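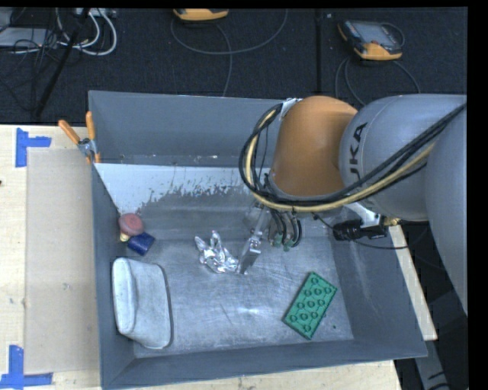 About Grallcombe

Grallcombe sorts mixed small goods. Schools, day care centers, rental offices and moving companies end up with boxes of things that don't belong together, and we take the boxes, separate what is in them, and send each kind of thing where it can be used again. We are based in Plenbridge and have a second building in Grollstead.

A typical box has toy bricks in it, along with pouches, pads, food wrap, foil, pens, puzzle pieces, hair clips and whatever else was on the floor when somebody cleaned up. Most of it is too small or too mixed for the usual donation centers, and curbside recycling doesn't want it either. It is ordinary stuff and a lot of it is in good shape.

How we started

The company began in a rented garage with 2 folding tables and a contract to clear the storage rooms of a closed preschool. The job was supposed to be hauling. When we opened the boxes we found so many usable bricks and art supplies mixed in with the trash that we asked to be paid less and keep the contents. It took most of April to get through them. The bricks went to an after-school program across town, and the program called the next month to ask if we had more.

We moved to the Plenbridge building when the garage got too full to park next to. Grollstead came later and is mainly for washing and drying.

The bins

Sorting is done in open metal bins. We tried cardboard first, then plastic tubs. Cardboard goes soft at the corners and plastic holds on to glitter and sticker residue. Metal wipes clean. The floors of the bins get scratched, and we leave them that way. A scratched bin works as well as a new one, and a small brick or a bit of foil is still easy to spot against plain gray.

We keep the load in a bin light. A green building brick, a crumpled piece of silver foil and something large, soft and pale up against the side is plenty to be getting on with, because each of them goes somewhere different. Pile a bin full and the small pieces sink under the soft ones and get missed.

What we take

Building bricks and construction toys. Any brand, any color, any amount. Loose is fine – please don't snap them together to save space, they only have to come apart again. Bricks with tooth marks are accepted. Bricks that have been painted or glued are not.

Foil and metallic wrap. Clean foil is pressed together and sold as scrap. Foil with food on it goes in the trash, so if you can see cheese on it, save yourself the trip. Shiny wrapping that springs back open after you crumple it is usually plastic film with a metal coating, and we pull that out separately.

Pouches, pads and soft cases. Pencil pouches, chair pads, padded sleeves, small bags. We open every pouch. There is nearly always something in the bottom, most often an eraser or a coin.

Puzzles and board games. Complete or not. Incomplete sets are broken up for art rooms.

Pens, markers and crayons. Markers are tested on scrap paper. Crayons are sorted by color family and not by exact shade.

What we don't take

Batteries, glass, medicine, anything sharp, anything wet, and stuffed animals. We get asked about stuffed animals every week. We don't have the laundry space for them.

What happens to a box

Each box gets a number when it comes in and keeps that number until it is empty. The contents are tipped into a bin a part at a time. Large soft things come out first, then trash, then hard toys, then everything small. Bricks are washed in mesh bags at Grollstead, dried on racks and packed by size. We used to pack them by color as well and gave it up. The children who get them tip them all out on the rug anyway.

Soft goods are checked along the seams and wiped or washed. A pad with a split edge can usually be stitched. If the filling has gone flat we take it out and keep the cover.

The last thing left in a bin is grit: crumbs, pencil shavings, tiny dark specks of who knows what. It gets brushed out before the next part of the box goes in.

A normal box takes one morning. The worst one we have had came from a church basement and held 47 pouches, every one of them zipped shut and every one with crayons inside.

Where things go

Bricks, games and art supplies go to 19 schools and after-school programs in and near Plenbridge. They tell us what they need at the start of each term and we set it aside as it comes in. Soft goods go mostly to Gál, a repair shop that shares our Grollstead building and resells mended bags and cushions from its front room. Foil and other metal are sold by weight. The money from that is small, but it covers the water bill.

Some of what we get can't be used by anyone and is thrown out. We would like that pile to be smaller than it is. Coated film is the largest part of it, and we have not found a buyer.

How we are paid

Moving companies and rental offices pay a flat fee for each box. Schools and day care centers can drop off up to 50 boxes a year at no charge. Households are welcome at the Plenbridge door during open hours, one or two boxes at a time.

There is no charge to the programs that receive sorted goods. We ask them to return the packing crates.

Packing a box for us

Use a box you can lift. Tape the bottom, because bricks are heavier than they look and they find the gap. Leave the top folded shut without tape. You don't need to sort anything ahead of time, but a quick look for batteries helps a great deal, and so does shaking food out of lunch pouches.

Write on the side of the box if there is something in it you want back. We have returned house keys, a retainer and a good many library cards. Lost items found without a note are kept for one term in the gray cabinet by the Plenbridge door.

Visiting

Classes can visit the Plenbridge building during the school year. Children get a mixed tray each and sort it the same way we do, soft things first. Closed shoes, please – the floor is concrete and there is always a brick on it somewhere.

To arrange a pickup, a drop-off or a class visit, use the form on the contact page and tell us which building is closer to you.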